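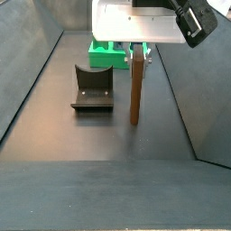
Wooden stick in the gripper, lower end hanging just over the floor.

Gallery: A Month With the Ovton Bench Cell

Okay, so I finally caved and got one. I've been eyeing the Ovton kit since a friend sent me the product page, and after way too much back and forth with myself over the price I put in the order in October. I've had it running in the spare room for a month now, mostly in the evenings, and a bunch of you asked to see it up close — so this is a short gallery, with my usual rambling underneath!

If you missed the earlier post, the Ovton is a small enclosed cell with an arm and a two-finger gripper, sold to hobbyists and small classrooms. You teach it little pick-and-place jobs and it repeats them for you. I paid for mine, and they haven't seen any of this before you have.

On the grip: the fingers are gray metal brackets under that white housing, and I like that the bolt heads are right there on the sides where you can get at them. I was worried about smooth sticks. Smooth wood is the thing my old Kwan gripper just hated (it dropped them, it spun them, it flung one behind the radiator). With the Ovton I ran the same stick job 40 times in one evening and it lost hold of it twice. I'll take that.

On the cable: big black plug, thin black cable, up at the corner of the housing. The plug feels solid and hasn't worked loose on me once. I do wish the cable were longer, and I've told them so.

On the holders: the black L-shaped one with the scooped top edge is my favorite piece in the whole kit. Two little screws on the base and you're set. Swapping it for another one takes me a couple of minutes, and I'm slow. The bright green block behind it has notches in the top, and I've gotten very fond of that green — it's so easy to spot against all the gray.

On the floor: it's dark and it shows every speck. I wipe mine down and it looks dusty again by the next evening. If you're fussy about that sort of thing, keep a cloth handy.

What I don't love: the manual. It's 30 pages and the part on teaching positions is squeezed into 2 of them. I ended up learning most of it from the Zisturthorpe makers' board, where people are very patient with beginners. Setup took me roughly 8 hours spread over a weekend, and I'd say half of that was me reading the same paragraph again.

Would I buy it again? Yes, I think so, though I'd wait for a sale. Next up I want to try thinner sticks and see how the fingers do with those.

8 comments
30 shares

Related galleries
Kwan Gripper: Why I Gave Up On It
Sonance Desk Arm, First Look
Spare Room Workshop Tour
Cleaning Up My Cable Mess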